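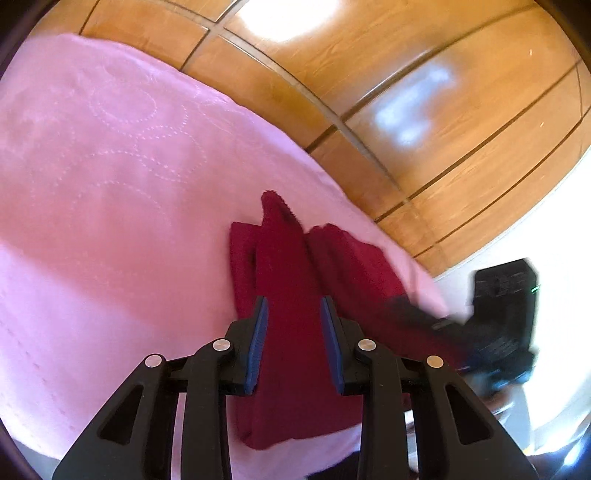

Do you have to know how to program to teach a robot to fold laundry?

Mostly you have to know how to fold laundry, and then be willing to do it a great many times with somebody else's fingers.

I've been at it since September, on Saturday mornings mainly, with a gripper in each hand and a pot of coffee going cold in the kitchen. My friend Sharada Thevar talked me into it (she could talk me into anything, and once talked me into a canoe). The first morning I managed 3 towels and had to go lie down. You don't notice how much your thumbs do until you've only got two stiff fingers to pinch with, and a corner of cloth that was right there a second ago has slid off under the rest of it.

My best count so far is 121 folds in one day, and Dzintra Kütt, who looks through all our recordings, sent back a very kind note saying I rush when I get hungry. She's right! She also told me to leave the clumsy ones in if I rescued the fold afterward - a robot that only ever sees tidy folding has no idea what to do with a mess, and I found that oddly cheering.

What helps me is going slowly at the pinch, then lifting a little before I pull. I still talk to the towels, I'm afraid. Next week Sharada wants us to try fitted sheets, and I've told her I'll do pillowcases first and then we'll see.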